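Draughts in Old Houses: What We Found in Flilwood
Student project report, Building Science module

Why we picked this

Our group wanted a project we could do with our own hands, and draughts turned out to be a brilliant choice! Flilwood has street after street of older houses, and everyone we spoke to had a story about a cold hallway or a curtain that moves by itself. We wanted to know where the air gets in, and which cheap fixes people already use.

How we did it

We put a paper survey through doors in October and got 139 back, far more than we had hoped for. Each one asked about windows, floors, letterboxes, chimneys and inside doors. We then visited a handful of homes and went along every gap with a strip of tissue paper and an incense stick (the smoke is wonderful to watch, and it shows up leaks you would never feel with your hand). All the gaps were measured with feeler gauges and written on a floor plan. By the end we had 464 readings, which took one very long Saturday to type up.

What we learned about doors

Inside doors were the part we nearly left out, and we are so glad we didn't. A door that doesn't meet its frame properly lets cold air from the hall straight into a warm room. Old latches are often to blame: the spring gets tired, the door rests slightly open and the heat wanders off. People forget about the knob too, where a worn fitting can leave a small gap around the spindle.

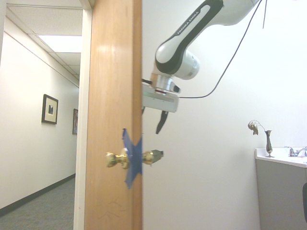

Floors and skirting

Bare floorboards gave us our biggest readings by a long way. In one house on Brenik Road the tissue stood nearly flat out from the skirting! Filling the gap with a flexible sealant is slow work but cheap, and the owner let us try it along one wall. The smoke test afterwards was so much calmer that we all cheered.

What we would do next

We would love to repeat the visits in a proper cold spell, with the same houses and a windy day to compare against a still one. We would also borrow a second set of gauges, as queuing for the only one wasted most of a morning. The raw readings and floor plans are in the appendix.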